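Handout 6: Notes from the Branel open day
By Zorica Stojanovska
5/31/22
4 comments
Shared 30 times

These notes are for everyone in the section, including those who could not come on the visit. The written report is due in July and should draw on this handout as well as your own notes. If you missed the trip, borrow notes from a classmate before you start.

1. The place

Branel builds and tests two-arm work cells for packing and shelf stocking. The shop is on the ground floor of the old Blackwood building. Our host was Reto Grabner, who runs the test cells. Szymon Tomaszewski, one of the operators, ran the arms during the demonstration and took most of the technical questions.

We went in two groups. The first group saw the talk and then the cell, the second group the other way around. If your notes are in a different order from these, that is why.

2. What a cell is

A cell is the arms, the table they work over, the frame around them, and whatever is placed inside for the task. Grabner asked us to think of it as one machine. When the table moves, the arms have to be set up again, even if nobody has touched them. At Branel the arm bases are fixed to a common rail so that the distance between them stays the same from one day to the next.

Each gripper has a camera mounted at the wrist. A wrist camera moves with the hand, so it gives a close view of whatever the hand is near. It gives a poor view of everything else. Write this down in your own words, as it comes up again in section 4.

3. The task

The demonstration was a grocery task. Packaged goods go between a basket on the table and a small shelf unit at the side. Bags are harder than boxes. A box keeps its shape when it is gripped. A bag folds, slides, and may be stuck under another bag. The label can end up facing any direction.
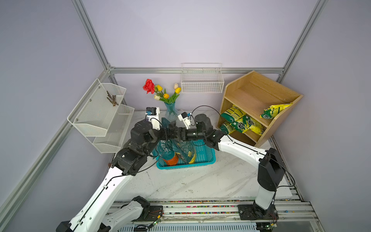 Tomaszewski said that new operators usually want to grab a bag by the middle, where it is fullest. He teaches them to go for the sealed edge at the top, which is flat and gives the fingers something to close on. With two arms, one can hold the basket or a neighboring bag still while the other pulls.

The cell also has things in it that are not part of the task, such as flowers in a vase. The system has to cope with a work area that looks a little different each time, and it has to keep the arms clear of objects it was not asked to move.

4. Questions from the group

Hubert Laskowska asked how many tries it takes before a task is considered ready. Grabner said they record 100 runs for a first look and about 2000 before they report a result to a customer.

Bronisława Nowakowski asked what happens when one arm blocks the other arm's camera. The operators plan the order of moves to avoid it where they can. Where they cannot, one arm backs off and waits. This costs time and shows up in the cycle figures.

Someone asked about cables. They are a common cause of stoppages. A cable needs enough slack for the full reach of the arm, but too much slack can catch on the other arm or on the goods.

5. For the report

Pick one object you handle at home that comes in a soft package. Describe how you would have two arms take it out of a basket and put it on a shelf. State which arm moves first, where each one grips, and what each wrist camera can see at that point. Include one way the attempt could fail and what the arms should do next.

Two pages, drawings not counted. The reading from the Pimadari manual on grippers is on the course shelf. Return it the same day, please, as we have one copy.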